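Vumis hand-held gripper kit: notes after a month of use

I ordered the Vumis kit in April, having put it off twice over the price. It came to 718 with delivery from the Widelton warehouse, which is more than I wanted to spend on a tool with no motor in it.
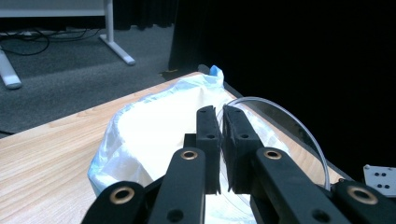 The first thing to sort out is what you get for the money. The kit consists of the finger linkage, a handle with a trigger, a camera bracket and a bag of fixings. The camera is not included, nor is any software beyond a small calibration script. Assembly took me most of an evening. The printed instructions are adequate up to the point where the linkage goes on, after which they assume you have built one before. Step 17 refers to a washer that was not in my bag, and the firm confirmed by email that it had been dropped from the design.

The linkage is the best part. The arms are thick black plastic with brass bushings, and I have no complaints about the fit. I measured the side play at the fingertip when the kit was new and again after a month, and could not find a difference with the calipers I own. The older Galang unit I used before this ran its pins straight in the plastic and was noticeably sloppy within a fortnight.

The pads are less convincing. The textured face does well on card, cloth and most packaging. Thin plastic bags are harder. A glossy bag tends to slide until there is a fold between the pads, so the approach matters more than the squeeze. I found it better to come in low and take hold of a bunched part than to go for the flat film. On smooth glass I would not trust it at all. Hatow sell a softer pad which is said to fit the same holes, but I have not tried it and the screws may need to be shorter.

Weight is 175 grams for the finger assembly alone, on my kitchen scales. The whole thing with handle and camera is a good deal more, and it sits forward of the wrist. I can work for around 40 minutes before my grip starts to get lazy and the recordings get worse. A counterweight at the back of the handle would help, and there is room for one.

Calibration is simple. You open and close the fingers 5 times in front of the camera and the script fits the opening width from that. It failed on me twice, both times in poor light, and gave no useful message - it just wrote an empty file. Check the size of the file before you go on to a long session. I now do this by habit, having lost a morning's work to it.

Two smaller points. The trigger return spring is too stiff for small hands and there is no lighter one on offer. The thread inserts in the camera bracket are good, though, and have survived being done up and undone many times.

Spares are sold singly, and the bushings are a standard size you can get elsewhere. I have ordered a second set of pads and will measure the wear on the first when they come off.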